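Riders and paddock crew wanted - Carvalho Classic Trial Club team

We're putting together a squad for the coming season and we'd love to hear from you, whether you've ridden trials for years or have only ever watched from behind the tape. 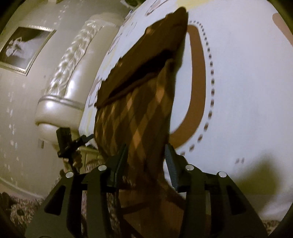 What we're looking for

The Carvalho team needs 2 riders for the over-40s twinshock class and up to 7 people to help in the paddock and out on the sections. Riders should have their own bike (anything air-cooled with two rear shocks is fine) and at least one full season of club events behind them. You don't have to be quick or stylish! We finished well down the table last year and had a brilliant time doing it.

For the paddock roles you need no experience at all. If you can hold a spanner, read a map or keep a score card dry in the rain, there's a job for you. We'll pair you with somebody who knows the ropes for your first two rounds.

The season

It opens in March at Haro Farm and runs until the end of September, with most rounds on a Sunday. The big one is the Kollimton Two-Valley, which has 23 sections and a lap that takes in an old slate quarry, a long stream climb and one very steep field. Entries there are capped at 300, so we send ours in early and need names from riders before Christmas.

Practice is on Friday evenings from 6.30 at the Stollar ground. Come along to one before you apply if you like - park by the top gate and ask for any of us.

What you get

Entry fees paid for all team rounds, a place in the van for you and your bike, a team shirt, and lunch. The lunches are very good. Paddock crew get their fuel money back and free camping at Kollimton.

These are unpaid places, and riders cover their own fuel, tyres and licence.

How to apply

Send a short note to Janaína Quintana, our team manager, saying which role you fancy, what you ride (if you ride) and any dates you already know you can't do. A few lines will do. She'll ring you back for a chat, usually within the week. If you're under 18 and would like to help in the paddock, please ask a parent or guardian to write with you.

We can't wait to meet you!

Contact the team | © Carvalho Classic Trial Club | Back to top

We use cookies to remember your settings and count visits to this site. Accept | Manage cookies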